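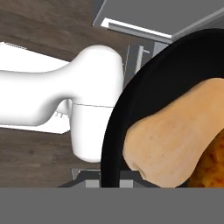

Figure 3. Rendered view of a white robot arm with a cylindrical wrist segment, beside a flat white surface.

3.2 Study area and settlement form

Dustimeo is a river port of the interior lowlands, 53 km upstream from the coast. The town grew on a narrow terrace between the Khúc River and a line of low hills, and its built area still follows that terrace. Three districts are distinguished in the municipal plan: the old port, the market quarter, and Ruvby, a later extension on reclaimed marsh north of the rail line.

The old port has the highest density. Lots are deep and narrow, with street fronts rarely wider than 6 m, and most buildings combine ground-floor trade with upper-floor housing. Ruvby was laid out on a regular grid with blocks 100 m on a side. Its streets are wider, but drainage is poor – the water table lies close to the surface for much of the year – and several blocks remain unbuilt.

Land use was mapped at the parcel level from the municipal register and checked on foot in June. A sample of 400 parcels was drawn, stratified by district. Parcels with more than one use were assigned to the use that took up the largest floor area. Vacant parcels were kept in the sample and coded separately.

The Osteo canal, which once linked the port to the market quarter, was filled in and now serves as the main bus corridor. Its course explains the diagonal break in the street pattern. For the accessibility measures in Section 4, the corridor is treated as a single link with stops at both ends and at the market square.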